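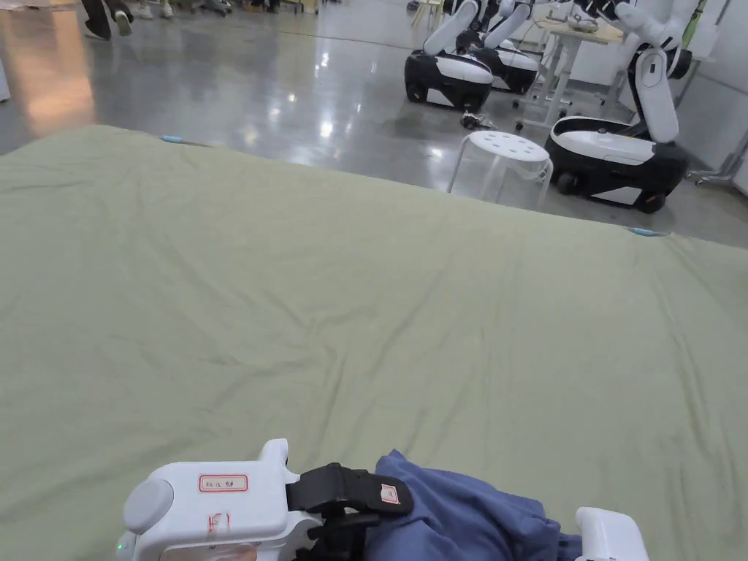 Pale green sheet with blue clips along its far side.

The county wants to pave the Dewan rail bed, and everyone I ride with has already decided to be thrilled. I have read the plan twice. I am not thrilled yet, and I'd like to explain why before the ribbon gets ordered.

I have nothing against paths. I rode the Kurico greenway the first summer it opened and I still ride it when I have company. It's flat and it's shady, and there is a decent sandwich place near the north end. I also remember what was promised. Kurico was going to take cars off the road. People would bike to work on it. Hashini Biswas, who wrote the booster column in our club newsletter back then, told us we would see "a different town in five years." I like Hashini and I've borrowed her pump more than once. It's the same town.

What we got was a very nice place to drive to with a bike on your car. Go to the main lot on a warm morning and look at the racks. Families unload, ride to the sandwich place, ride back, load up and go home. Good for them. But a trail that needs a parking lot that size is a park, and we ought to pay for it out of the park budget and quit calling it transportation.

The Dewan plan makes the same claim with bigger numbers. It says the path will carry 1136 riders a day. I looked for where that figure comes from and found a footnote pointing to a February survey that asked people whether they would use a trail if one were built. Of course they said yes. Ask me in February if I plan to ride more this year and I'll say yes too. I have said it every winter of my adult life.

Then look at the map. The rail bed starts behind the old Gritemine warehouse and ends in a field 15 miles later. It passes one school, on the wrong side of a creek, with no bridge in the drawings. It doesn't reach the hospital, the grocery store or the bus station. The planners call these "future connections." Kurico had future connections too, and you can still see the stub of one where the asphalt quits at a guardrail.

Meanwhile Prirkon Road, where people do bike to work because they have no other way to get there, has a shoulder the width of my handlebars. Cars go 60 on it. I counted 21 riders there one morning between six and eight, most of them on cheap mountain bikes, several without lights. None of them belong to a club, and I doubt any of them got the survey.

The usual answer is that the money comes from a different pot, and that turning it down for Dewan won't put a dime into Prirkon. That may be so. I've asked to see the grant rules and have been told they're being "summarized for the public," whatever that means. But staff time comes out of one pot, and so does the patience of a county board that thinks it has already done its bike project for the decade.

Maintenance is the other thing. The plan gives it half a page. Roots have lifted the Kurico pavement in enough places that I know riders who have gone back to the road beside it, skinny tires and all. Put a real yearly sum in the budget, with a name next to it, and I'll complain a lot less.

I'll go to the hearing. If somebody shows me a bridge to the school and a date for a wider shoulder on Prirkon, I will clap with everyone else. If it's another slide of a smiling couple on matching cruisers, I plan to ask about the creek again.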